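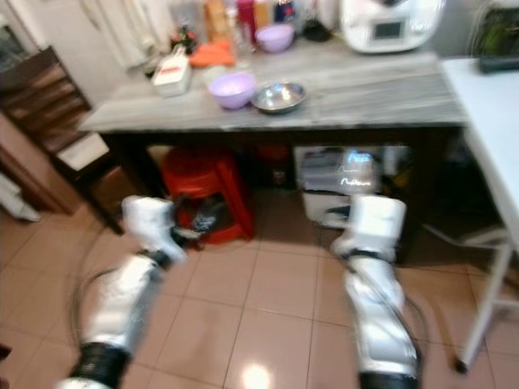
Who has to be in the room when a two-armed robot works in somebody's home? Under the new Rirkthorpe household code, a trained adult within reach of the stop button, from the moment the arms are powered until they're parked again.

The code was adopted in November after a long and, by most accounts, good-natured round of meetings, and it covers every firm that tests or trains robots in private houses and apartments in the Rirkthorpe area. Stultard and Koppel have both signed. Flusar, which makes arms and grippers and came to the talks a little later than the others, says it will follow the same rules while its lawyers finish reading them.

Most of the text, which runs to 448 numbered clauses (yes, really, though plenty of them are a single line), deals with ordinary household things. Floors have to be clear of loose rugs and toys before a session. Knives, glass and hot pans stay off any surface the arms will be working over, unless the task has been approved for them. Stools and small furniture may stay where the family keeps them, but the operator has to walk the space first and note where everything stands. Cables on the arms must be checked at the start of the day and again after lunch.

Speed took up the longest evening of all. The signers settled on slow travel whenever a person is within 5 feet of either arm, and a full stop if a child or a pet comes into the room.

"I've had robots in my own kitchen, and I'll tell you, I was much happier once I knew what they were allowed to do and who I could call," said Valentina Yáñez, who led the drafting group and fed a good many of its members along the way. "People are opening up their homes for this work — they deserve a clear set of rules they can read at the table with a cup of coffee."

Households will get a 2-page summary in everyday language, and they can end a session at any time without giving a reason or losing their payment. Firms that skip the walk-through or leave the arms unattended face a charge of $2,000 for each session.

Incidents, even small ones such as a dropped bowl, are to be written up the same day and shared with the other signers. The summary will be mailed to participating homes first, with printed copies at the Rirkthorpe library after that.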